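Brulow Pocket Cabinet review: a lot of money for a very small joystick

I wanted to like the Brulow. Besnard has been promising a palm-sized arcade cabinet with a real clicky stick for ages, and the early write-ups read as if the reviewers had mostly held the box. I've had mine since February.

The screen is fine. The stick is the trouble. Diagonals register when they feel like it, and in Zakgate, the maze game that ships with it, that means walking into the same wall until you quit. Besnard says the stick "learns your grip." Mine must be a slow student.
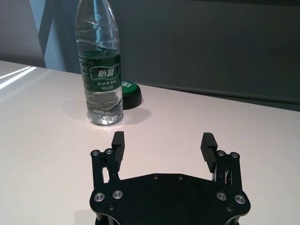
Issue 4

Battery life is listed as all day. I got through two long sessions before the warning light came on, with the sound off. The built-in store, Presavow, claims 1,092 games. Scroll for a while and you'll find the same brick breaker under different names, several with the title screen still in draft.

Tekle Zeleke liked his enough to order a second for two-player link mode, and we did get it working, after four restarts. Mervin MacPherson sent his back.

If the firmware fix shows up I'll test it again. Until then I'd keep the receipt.

Score: 2 out of 5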